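Phone Cases, Trays and Returns: Frequently Asked Questions

Grovard buys, sorts and resells phone cases, mostly overstock and customer returns. We get the same questions over and over, many of them from people who have been burned by a case that "fits all models." We share the suspicion. Answers below are as plain as we can make them, and a few of them may talk you out of buying something.

Will a case with three camera openings fit my phone?

Maybe. Three holes tells you almost nothing. Phone makers move the lenses a hair from one year to the next, change the size of one of them, or put the flash somewhere else, and the case that looked right in the listing ends up covering half a lens. Go by the full model name in your phone's settings menu. If a seller only gives you a photo and the words "triple camera," keep scrolling.

We check each case against a dummy phone before it gets listed. If we don't have the right dummy, the case goes in the unsorted bin and doesn't go up for sale.

What is the raised edge on the camera bump for?

It keeps the lenses off the table when the phone is lying on its back. It does that fairly well. It will not save a lens from gravel, keys or a drop onto a curb, whatever the packaging claims. Run a fingertip across the bump with the phone in the case. If you touch glass before you touch the rim, the rim is too low to be of any use.

Do "military grade" cases hold up better?

We have never seen the phrase come with enough detail to mean anything. Which test? How many drops, from how high, onto what? Sometimes the answer is in the fine print and sometimes there is no fine print. We leave the claim out of our listings, even when it is stamped on the box. A thick corner and a snug fit are worth more to you.

How do you sort the cases?

By hand, on a table, with shallow trays. We tried deep boxes first and regretted it. Cases slid down on top of each other, the ones at the bottom got scuffed, and people stopped digging and just took whatever was on top. A tray with a low rim lets you see what you have.

Printed cases get stood up when there is room, back side out, so whoever is sorting can see the design and the camera openings in one look. A bright one like the lime-green case, with its big circles and cartoon character, is easy to pick out. Twenty plain black ones are another matter, and those get a paper slip each. 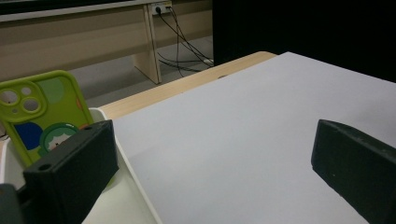 Should I buy one of those case organizers?

Probably not. We bought two. The first was the Prunerik stand, which has slots that are too narrow for anything with a thick camera bump. The second was the Kiseo rack, which holds more but tips over if you load one side first. Both are on a shelf now, holding envelopes. A plain tray costs less and goes under the bed when you're done.

If you own three or four cases, a drawer is fine. Lay them flat, prints facing up, and don't stack rubbery ones on top of hard glossy ones, because some of them stick together over a hot summer.

What should I put under my work when I'm sorting or cleaning?

A flat sheet of pale board is hard to beat. Dark crumbs and lint show up on it right away, and it spares the tabletop from cleaning spray. Matte is better than shiny. On a glossy surface you spend half your time looking at the reflection of the ceiling light.

Cutting mats work too, though the grid lines are distracting when you're looking for hairline cracks.

Will the print rub off?

Eventually, on most of them. Prints on the back wear at the corners and along the edges first, right where your fingers sit. If the listing says "permanent print," ask the seller what they'll do when it isn't. Our own policy is that we replace a case if the design peels within 60 days of delivery. Fading from sunlight and wear from sandy pockets aren't covered. We'd like to cover everything, but we have met sand.

Can I clean a printed case with alcohol wipes?

We don't recommend it. Use lukewarm water, a drop of dish soap and a soft cloth. Take the phone out first (yes, we get asked). For the inside corners, an old toothbrush is fine. Skip the melamine sponge on anything printed, as it's a very fine sandpaper and will take the picture off along with the dirt. Let the case dry all the way before the phone goes back in.

My clear case turned yellow. Is there a trick?

There are a lot of videos about this. We tried baking soda, toothpaste and a soak in peroxide on a batch of returns, and the best result was a slightly cleaner yellow case. Surface grime washes off. Yellowing in the material stays. If it bothers you, buy a colored case next time.

How many cases do you have right now?

At the last count in December we had 3,369, of which 83 were still waiting for a model to be confirmed. The website number runs a little behind, so please don't write in if it's off by a few.

Why do your listings mention tiny marks I can't even see?

Because somebody will see them. We list scratches, specks and bent corners under "condition." If a case is described as having a mark and you can't find it, consider yourself ahead.

Is Akanda the same company as Grovard?

No. Akanda was the name of our old bulk listings page, and some search results still point there. Orders can't be placed through it anymore. If a page under that name asks for your card details, close it and let us know.

Can I return a case just because I don't like the color?

Yes, within two weeks, unused. You pay return postage. Colors on screens are unreliable, greens especially, and we've given up trying to correct for everybody's monitor.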